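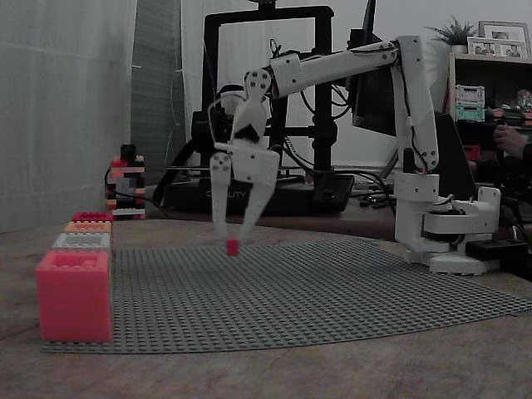 Arnar Thoroddsen wrote in to ask how you get a big LEGO baseplate to lie flat again once the edge has started to lift, and whether it was worth bothering or simpler to buy a new one. He had tried a stack of cookery books overnight and said it made no difference at all.

It is worth bothering. A slight curl at one edge can usually be eased out, but books on their own are seldom enough, and overnight is too short.

Flattening a baseplate

Take every brick off first. Wash the plate in warm water from the tap, no hotter than you would use for your hands, and leave it in for ten minutes. Dry it with a tea towel and lay it studs down on a flat worktop. Put a chopping board on top, then the weight. Leave it for three days. Full paint tins work well, and so does a bag of compost if you put a bin liner under it.

Don't use a hairdryer or an iron. I ruined a green one with a hairdryer in May and it is now under a plant pot.

If the curl comes back, hold the plate to the table with a few small pads of white tack, one at each corner and one in the middle of any side that lifts. White tack comes off a varnished table cleanly if you roll it away with your thumb. Don't leave it on bare or oiled wood, where it can leave a greasy spot.

Cleaning between the studs

Dust settles in the rows and a cloth only skims over the top. Use a dry paintbrush, the half-inch sort for window frames, and work along the rows one way and then across them. For anything sticky, an old toothbrush and a drop of washing-up liquid. Rinse under the tap and stand the plate on its edge in the dish rack.

Tables

A baseplate dragged about will scratch a wooden top, mostly from grit caught underneath. Wipe the table before you put the plate down. A piece of non-slip drawer liner cut a little smaller than the plate keeps it still and stops the scratching. I buy the Jultley roll, but any open-weave one does the job.

Getting bricks off without marking them

No teeth and no kitchen knives. For a small brick that won't shift, put a longer brick on top of it and rock that from side to side. For two thin plates stuck together, a brick separator is the right tool, and an old plastic loyalty card will do for some. 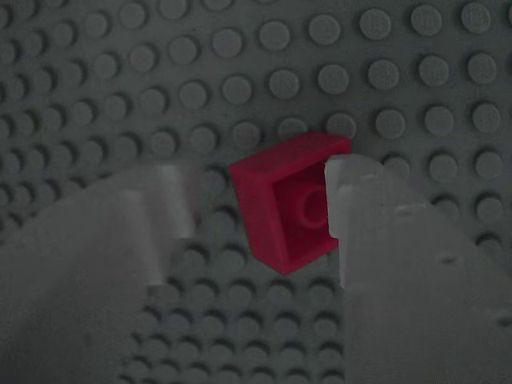
Washing loose bricks

Put them in a mesh bag, the kind sold for tights, and swish the bag in a washing-up bowl of lukewarm water with a little liquid. Rinse twice. Bricks hold water in the hollow underneath, so shake the bag hard over the sink and then spread them on a towel with the open side down. Turn them after a few hours. Leave out anything with a sticker, a motor or a battery box.

Keep them off the radiator and out of the tumble dryer. The dishwasher is not a good idea either, as small pieces drop through the basket.

Storing what you are halfway through

A half-built thing needs to be moved without coming apart. A large tray with a lip is enough for most plates. Slide the plate on from the side, as lifting it by two corners makes it bend and the bricks pop off. Tall, thin towers should come off and travel lying down.

Sort loose bricks by kind and keep the colours mixed. It is easier to spot a red brick among other colours than a small brick among big ones. Shallow drawers are better than deep tubs. My own are Didia office drawers, bought second-hand for 19 pounds, and the labels are masking tape.

Cables on the same table

If the table is used for other things with leads, tape the leads down along the back edge or run them through a couple of bulldog clips fixed to the tabletop. A lead lying across the table gets caught by a sleeve sooner or later.

Last updated 2024-10-03. Send tips and corrections to Amancay Garrido at the usual address.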